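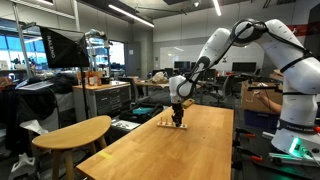

On ne programme presque plus, on montre, m'a-t-on lancé alors que je n'avais pas encore accroché mon badge, et c'est avec cette phrase en tête que j'ai fait toute la visite des ateliers Vitamstead, portes ouvertes d'octobre, café tiède compris !

J'y allais un peu à reculons. Les robots, je les connais par mon ancien boulot en conditionnement : une cage, un technicien qui tape des lignes sur un pupitre, et nous autres qui attendons que ça redémarre. Là, pas de cage autour des visiteurs, juste un trait de peinture au sol et la consigne de garder les manches près du corps (j'avais mis un poncho, évidemment).

L'exercice du matin tenait sur une table en bois : une planchette étroite, des petites chevilles, et un grand bras blanc avec une pince noire au bout. Le but, c'est que le bras apprenne à placer les chevilles. Première méthode, on l'attrape par le poignet et on l'emmène soi-même, comme on guiderait la main d'un enfant qui apprend à écrire. Deuxième méthode, on s'assoit plus loin et on le pilote à distance avec une manette. Dans les deux cas, la machine enregistre tout : trajet, vitesse, ouverture de la pince, et même les hésitations -- surtout les hésitations, vu ma prestation.

Parce que oui, j'ai essayé ! À la main, c'est étonnamment doux, le bras suit sans forcer, mais on a tendance à le pousser de travers en arrivant au-dessus du trou. À distance, j'ai été lamentable. On croit être à la bonne hauteur, on descend, et on tape à côté. Il m'a fallu 2 essais pour comprendre qu'il fallait regarder la pointe de la cheville et oublier la pince. Mon voisin de groupe, un ado qui devait passer sa vie sur une console, a réussi du premier coup, sans un mot.

Pour cette tâche toute bête, l'équipe vise 700 démonstrations. Elle en était à 139 le matin de ma visite, et j'ai demandé si les miennes comptaient. Réponse polie : on les garde, avec une étiquette. J'ai choisi de le prendre bien. Il paraît que les gestes ratés puis rattrapés servent aussi, pour que le robot sache quoi faire quand il se trompe, à condition de ne pas lui donner que ça.

L'après-midi était plus classique, avec une présentation du projet Aden (la même idée, appliquée au rangement de pièces) dans une salle surchauffée. J'ai décroché pendant les courbes. J'ai quand même retenu qu'une personne ne fait jamais plus de 80 gestes d'affilée, parce qu'ensuite elle devient négligente et que ça se voit dans les données.

Côté pratique, arrivez avant 10 heures, la file pour la manette s'allonge vite, et garez-vous côté Wedbridge, l'autre parking est minuscule.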